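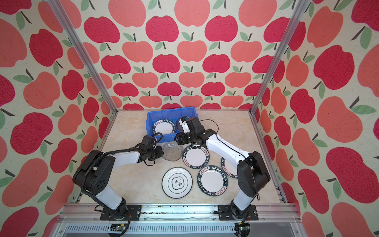
Photo: Negin Safavi

Kitchen > Pantry > Tips

Keeping the pantry moths out
21 October 2018, by Efua Arthur

Print | E-mail

I lost a whole bag of flour to moths last spring (the smell!), so now every new packet of rice, oats or lentils goes in the freezer for four days before it gets near my cupboard. Then it's straight into jars with proper rubber seals. Bay leaves smell lovely but did nothing for me.

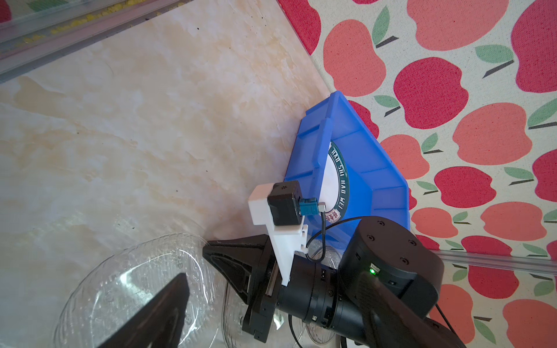
Shelves want a good vacuum, especially the peg holes, and then a wipe with white vinegar. Spills are what feed the little beasts. Small yellow grains like the ones in that clear tray vanish on a speckled cream cloth, so I pour mine over a dark baking sheet! Sticky traps get changed every October, and I write the date on the back in pencil.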